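`bullurska-handheld`은 손에 쥐는 그리퍼로 수집한 조작 시연 데이터셋이다. 모방 학습 정책의 사전 학습과 미세 조정을 목적으로 한다. 이 문서는 v0.3 기준이며 v0.2와는 파일 구조가 호환되지 않는다.

## 요약

| 항목 | 값 |
|---|---|
| 에피소드 수 | 2,889 |
| 작업 종류 | 20 |
| 제외된 에피소드 | 424 (별도 목록 제공) |
| 영상 | 손목 시점 단일 RGB |
| 행동 표현 | 6자유도 상대 자세 + 그리퍼 개폐 폭 |
| 언어 지시문 | 한국어, 영어 |

에피소드 수에는 제외분이 포함되지 않는다. 제외 목록은 `meta/rejected.csv`에 있으며 사유 코드가 함께 기록되어 있다.

## 디렉터리 구조

```
bullurska-handheld/
 episodes/
 <task>/<episode_id>/
 rgb.mp4
 pose.parquet
 width.parquet
 label.json
 meta/
 tasks.json
 calib.json
 rejected.csv
 splits/
```

`pose.parquet`의 시간 축은 영상 타임스탬프에 맞춰 보간한 값이다. 보간 전 원본은 `raw` 브랜치에만 있다. 개폐 폭은 미터 단위이고, 완전 닫힘을 0으로 둔다.

## 수집 절차

1. 세션 시작 전 `calib.json`의 장치 항목과 손가락 패드 교체 이력을 확인한다.
2. 그리퍼를 완전히 닫았다가 완전히 연다. 이 구간은 폭 보정에 쓰이며 에피소드에는 들어가지 않는다.
3. 물체를 시작 영역에 놓는다. 위치와 방향은 에피소드마다 바꾼다.
4. 녹화를 시작하고 손가락을 벌린 상태로 접근한다.
5. 작업을 마치면 손을 멈춘 뒤 녹화를 종료한다.
6. `label.json`에 성공 여부와 지시문을 기입한다.

한 세션은 최대 50 에피소드로 제한한다. 이를 넘기면 새 세션 ID를 발급한다. 배경 정리는 요구하지 않으며, 작업대 뒤쪽의 가구와 장비는 그대로 둔다.

## 라벨

- `success`: 지시문의 목표 상태에 도달함
- `partial`: 파지는 되었으나 목표 상태에 도달하지 못함
- `fail`: 파지 실패 또는 낙하

`partial`은 기본 학습 분할에서 빠진다. 포함하려면 로더에 `--keep-partial`을 준다.

## 제외 기준

- 자세 추적이 끊기고 재초기화된 경우
- 영상과 자세의 시간 차가 허용값을 넘은 경우
- 시작 시점에 손가락이 벌어져 있지 않은 경우
- 시연자의 반대쪽 손이 물체를 건드린 경우

사유가 둘 이상이면 먼저 검출된 코드 하나만 남긴다. 따라서 코드별 합계를 발생 빈도로 해석하면 안 된다.

## 손목 시점 예시

손가락 두 개가 영상 하단을 차지하므로 물체 일부가 패드에 가려지는 프레임이 많다. 가림 영역을 마스킹하지 않고 그대로 배포한다. 자르기 증강을 쓸 경우 양쪽 손가락 끝이 남도록 범위를 잡아야 한다.

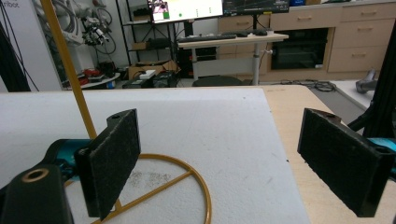 *그림 1. 손가락을 벌린 상태의 손목 시점. 흰색 폼 보드 위에 노란색 금속 스탠드가 있고, 원형 받침의 아래쪽 일부가 왼쪽 패드에 가려져 있다.*

## 알려진 문제

- 가는 막대형 물체는 영상 압축 후 윤곽이 뭉개질 수 있다. Canwood 작업군에서 주로 보고되었다.
- 켜진 모니터가 배경에 들어오면 자동 노출이 흔들린다. 노출값은 기록되지 않는다.
- 흰색 보드의 긁힘과 얼룩이 위치 단서로 학습될 가능성이 있다. 평가 시 보드를 돌려 놓고 비교할 것을 권장한다.
- Trandau 변환기로 만든 구버전 파일은 쿼터니언 순서가 다르다. `tools/fix_quat.py`로 변환한다.

## 분할

분할은 세션 단위로 나눈다. 같은 세션의 에피소드가 학습과 평가에 동시에 들어가지 않는다. Rüegg 분할은 평가용 물체를 학습에서 모두 뺀 것이며, 일반화 성능을 보고할 때는 이쪽을 사용한다.

## 변경 이력

- v0.3: 폭 단위를 미터로 통일, 12월 수집분 추가
- v0.2: 영어 지시문 추가
- v0.1: 내부 배포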